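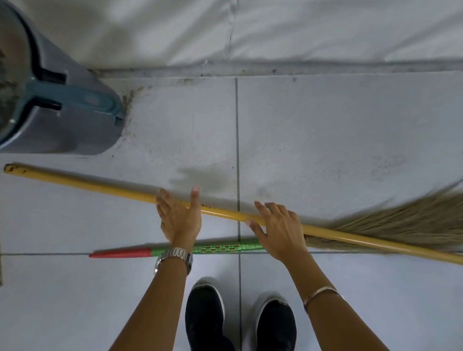
Broom head keeps working loose (Larkberg flat, hallway and kitchen)

Posted in: Household Fixes > Sweeping & Floors
3 min read

Right, I'm logging this properly because I've now asked about it in two other threads and lost track of who told me what. I've got a straw broom with a yellow handle, bought from the Vakivico shop near the station, and the straw end has started twisting when I push it into corners. It sheds as well. I sweep the whole hall, feel pleased with myself, turn round and there's a little trail of bits behind me!

Floor is light grey tile with grout lines, nothing fancy. Dustpan is fine, the grey-blue one, no complaints there.

First go: soaked the straw end in a bucket of warm water for 4 hours, as suggested on here (thank you). The idea was that dry straw snaps and damp straw bends. Hung it up overnight. Shedding was better the next morning, twisting exactly the same.

Second go: wound string round the top of the straw, pulled as tight as I could manage, and knotted it. Lasted until I did under the cooker. The string slid down and I ended up with a sort of skirt. Took it off again.

Third go: laid it down on the tiles and leaned on the handle with both hands while my sister turned the straw end, to see where the movement was coming from. Much easier than holding it in the air, I should have started there. It isn't the handle flexing, it's the binding where the straw goes on. You can feel it give a bit and then catch.

I also had the shorter stick out, the green patterned one with the red tip, wondering whether I could swap them over. No good for me. It's far too short and I'd be bent double by the time I reached the kitchen.

Reply from Sunita Mishra (moderator)
Sounds like the wire has stretched. Snip the old one off and rebind with galvanised wire, wet the straw first, and twist the ends with pliers. Tuck them in or you'll scratch the tiles.

Update: did that this afternoon with a roll of wire from Magalhães, the hardware place. Two tries, as I didn't wet the straw enough the first time and it went slack. Second one has held through the hall, the kitchen and the step outside. Still a few loose strands at the edges, which I'm going to trim once it's dried out. The handle could do with a wipe too, it's got specks all over.

Leaving this open until I've done a full week of sweeping with it. If anyone knows whether a dab of glue under the wire is a good idea or a terrible one, please say!

Status: open, awaiting feedback
Ticket 219

Contact us | © Esau Home Forum | Back to top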